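Week two of teaching a robot arm to move a mug by remote control. I hold a controller. The arm holds the mug. Only one of us has been asked to sign a liability form. 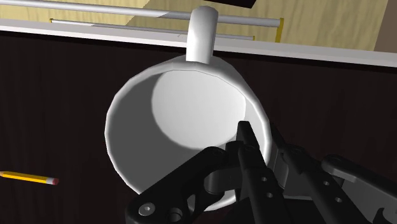 Cherry Mae Maglaya
@cherrymae_drives
March 8, 2020

All of this lives in a simulator called Gistow, so the mug can't break. My self-respect turned out to be less well protected.

2/ The plan: 200 clean demos of me doing the task, then the policy learns from them. Jerome Dizon wrote the plan. Jerome Dizon has done 3 demos.

3/ A demo gets tossed if you pause too long. Scratching your nose counts as a pause. So does swearing, if you do it properly.
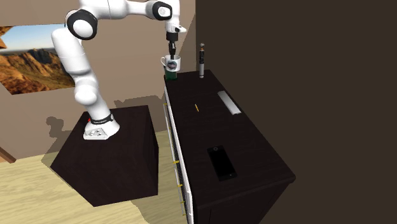

4/ The hard part of driving remotely is depth. You have no feeling in the fingers, so you learn to go by whatever the view gives you. With the mug way over in the back corner of the dresser, at the green container, and the arm bent over to get to it, I tilt my own head like that will help. It does not help. I keep doing it.

5/ Things the robot will now learn from me: approach slowly, wobble, reconsider, commit.

6/ Jerome watched my replays and called my style "hesitant." I've been doing this since January, Jerome — it's called nuance.

7/ Back to it. Demo file 2742 is corrupted and I have to redo it. It was my best one, obviously.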